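Student build logs > Humanoids and manipulation

Fridge to basket: our term project with the full-size humanoid

tinplate_ox
Posted 11 Jan 2018

Right, I promised in the welcome thread that I'd start a proper log, so let's go. We're a student team working on a humanoid for our manipulation module and our task is called Daster (don't ask, it was on the whiteboard on day one and it stuck). The job is moving fruit between a fridge compartment and a yellow basket on the table next to it. Sounds tiny. It is absolutely not tiny and I am having the best term of my life.

The whole thing is done by teleoperation first. One of us drives, the robot copies, everything gets logged, and then we train on the logs. We have 2,502 runs saved at the moment, though that includes plenty of rubbish ones from before we agreed on how to drive. The trained policy has to be demonstrated in February, in front of people who will be marking us!

Most of this week has gone on hand speed. New drivers whip the arm across between the table and the fridge because it feels good, and then the head camera gets a black smear where the fingers ought to be.

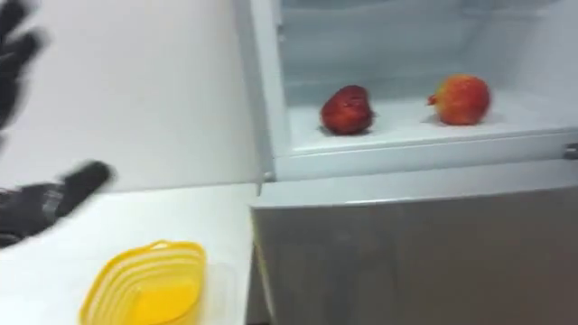

ferrous_wheel: Slow the operator down, full stop. We had the same trouble on our sorting arm and tried everything clever first. Cap the wrist speed in software and your drivers will hate it for a day and then forget it's there.

tinplate_ox
I do like the idea, but I'm a bit nervous of a hard cap. When the operator moves faster than the robot is allowed to, the hand lags behind, and then they overshoot near the shelf trying to catch up. Might try a soft one that only bites in the middle of the move. Has anyone done that?

mossbank
I'd go the other way and leave the fast runs in. Your policy is going to see blur when it moves by itself as well. If all the training pictures are lovely and sharp it'll panic the first time they aren't.

ferrous_wheel
Some blur, fine. But if the fingers are a smudge just as the hand is closing on something, what is it learning from? I'd bin those.

mossbank
At the grasp, agreed. I meant the travelling bit in between, when nothing is being touched anyway.

tinplate_ox
OK so I think you two are closer than you sound! Going to split each run into reach, grasp, carry and release, and only be strict about grasp and release. That's more labelling for us, but labelling is a good job for the evenings when the lab is shut.

quillwort
Lovely project. Which hands are they, and what's doing the control side? Our club is looking at Brandel hands for next year and I can't find a single person who's used them for anything soft.

tinplate_ox
Hands are Kvam ones, on loan from the department, so I can't help with Brandel, sorry. The recording software is Trireo, which is a bit grumpy but it does keep the joint data and the cameras in step, and that was our biggest headache back in the autumn.

Since you asked about the set-up: we have the head camera plus a fixed one watching the workspace. I was against the fixed one (more cables, more files, more to go wrong) and I was completely wrong. From the head you can't tell how the robot is standing. From the side you see straight away when somebody has parked it too near the fridge and the elbow has nowhere to go.
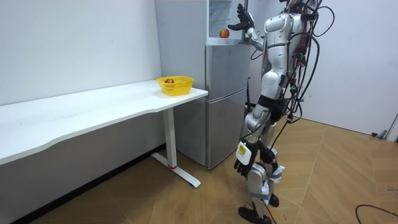
Apple on the shelf, apple in the basket, seen from the fixed camera.

quillwort
Oh that's so much bigger than I'd pictured. I had a little desktop thing in my head!

drumlin88
Do you move the feet during a run or only between them? We found that even a small shuffle ruined our arm calibration and we ended up marking the floor.

tinplate_ox
Between runs only, for now. Walking up to the fridge is on the wish list – I'd love to do it before the demo but the others have quite sensibly told me no. Floor marks are a great shout though, stealing that.

drumlin88
Steal away. Use two colours, one for the left foot and one for the right. We learnt that the silly way.

mossbank
Can I be a nuisance and ask why a fridge at all? An open shelf would give you the same reach without the walls. Feels like you've made life hard for yourselves.

tinplate_ox
The walls are the fun bit! On an open shelf you can come in from any side and you never have to think about the wrist. In the compartment there's the side of the opening, the shelf lip and the back to worry about, so the driver has to plan the way in and the way out. We ran 36 attempts on an open shelf at the start and every one of us got bored.

The other thing we've been doing is changing the fruit, and that has been a much bigger deal than I expected. Apples are kind to you. They're round, so it hardly matters which way they're facing. A mango has a long side and a short side, and the grip that feels natural to the driver depends on which way it's lying. 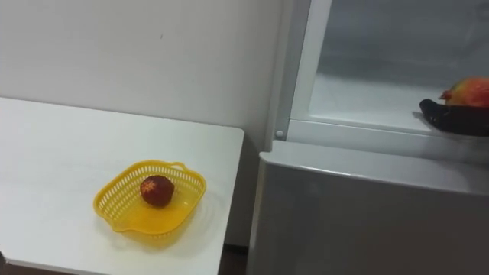 So we now swap which fruit goes where, and turn the mango to a new angle before each run. The rule is 11 runs per driver and then you hand over, whatever happens, even if you're on a brilliant streak. Tired drivers get lazy with the wrist and you can see it in the joint plots long before they'll admit it.

ferrous_wheel
The handing over is good practice. I'd still go for fewer kinds of fruit and more runs of each, mind. With February that close you want one thing that works every time.

tinplate_ox
We had that exact argument at lunch. My side lost the vote on walking and won it on mangoes, so I'm calling it even.

quillwort
Team mango here. Are you sharing the runs afterwards?

tinplate_ox
I'd like to! Need to ask the department first, and tidy up the folder names, which at the moment are a disgrace. Soft speed cap goes in tomorrow and I'll post the before and after plots when we've got a decent batch.

mossbank
Please post the ugly ones too.

tinplate_ox
Will do, there are loads.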